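I went to the Grerkance open day in Tirkville mostly for the free parking and the promise of robots, and I came home with opinions about a gripper. So this is a review of the Beta, the two-finger hand the Grerkance people sell for small robot arms, based on one long afternoon of standing way too close to it (sorry to the family behind me!).
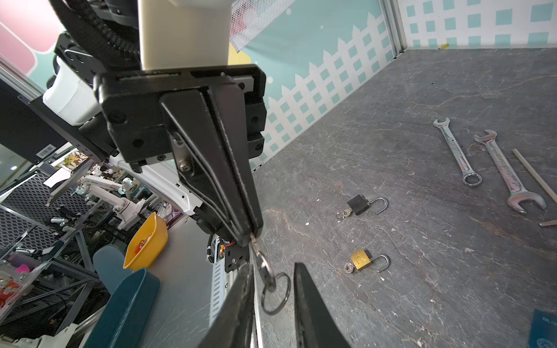 By the Lungu Workbench Blog | Posted 5 October 2019 | Filed under: Tools, Days Out

The station I liked best was all padlocks and keys, with a couple of chrome wrenches off to the side. I've seen plenty of arms stack foam blocks, and foam blocks are easy. Keys are thin, slippery and swing around on their rings, so I was happy to see somebody pick a mean test. The Beta's fingers are long and narrow, which I love for this kind of thing, because you can still see the item you're going after. My own clunky gripper at home hides everything smaller than a lemon.

The staff let visitors have a turn at the controls, and I got two goes. Closing the fingers is smooth and easy to judge. Lining them up is another story, and I spent most of my first turn poking at the tabletop like a chicken. The second went better, and I'd say a patient beginner would be fine after an hour or so.

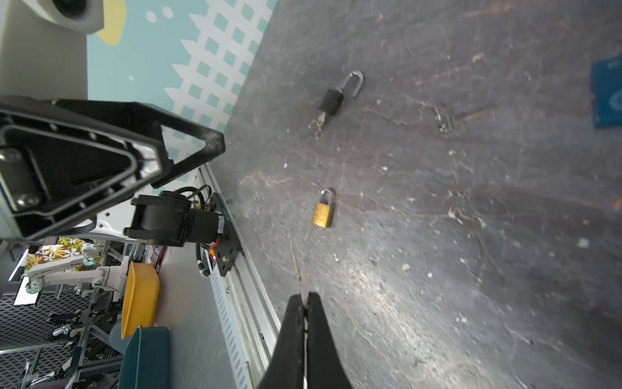 Black padlock open, brass one shut, fingers almost touching.

Now the gripes. The Beta weighs 232 grams, and my little arm at home tops out at 300 with nothing to spare for a wrench. Spare fingertips are $37 a pair, ouch. And the handout was a single sheet with tiny print, so I had to ask about the mounting screws twice.

Would I buy one? If you work with small metal bits, yes, I think so. For bigger stuff I'd want wider fingers, and the guy at the desk said those might come in June. The open day itself gets a big thumbs up from me, though bring a snack, the coffee line was endless.

Recent posts
Tirkville Tool Swap: What I Brought Home
152 Drawer Labels Later
A Cheap Bench Vise, One Year On
Lungu Parts Bins, Big and Small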